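Sorting Small Laundry at Home: Report of Our Semester Project

Introduction

Our group studied how people in shared houses collect and sort small clothing items, mainly socks and hand cloths. The topic was chosen in May, after we noticed that single socks were the most common lost item in our own residence in Brellport. We wanted to learn which container makes the work easier and where it should be placed.

Method

We visited 6 shared houses and asked each household to use a different container for 4 weeks. The containers were a fabric bag, a cardboard box and a plastic basket with holes in the walls. The households wrote in a notebook when an item was missing or when it was put in the wrong place. In total we received 100 notes, and 5 of them could not be read.

For naming the sorting steps we used our own short scheme, which we called Dagdag. It has a step for collecting, a step for laying the flat pieces at the bottom, and a step for putting the socks on top.

Results

The fabric bag was the least favourite. It closes by itself, and people must search inside with the whole arm. The cardboard box was liked at first, but in two houses it became soft at the corners.

The plastic basket received the best comments. A low basket can stand on the floor, and a person sees everything from above.

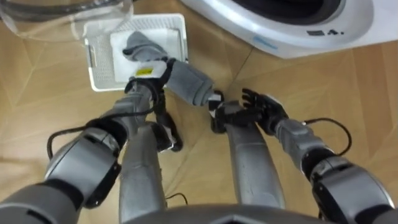
Flat cloths were easy for all households. Socks were more difficult, as a long sock often hangs over the rim and can fall to the floor when the basket is carried. Three households started to fold the sock one time before putting it in, and their notes about missing socks became fewer.

Limits and next work

Our sample is small and all houses are in the same neighbourhood. We also did not control the colour of the socks, although grey ones were mentioned often in the notes. Next semester we would like to repeat the test with deeper baskets.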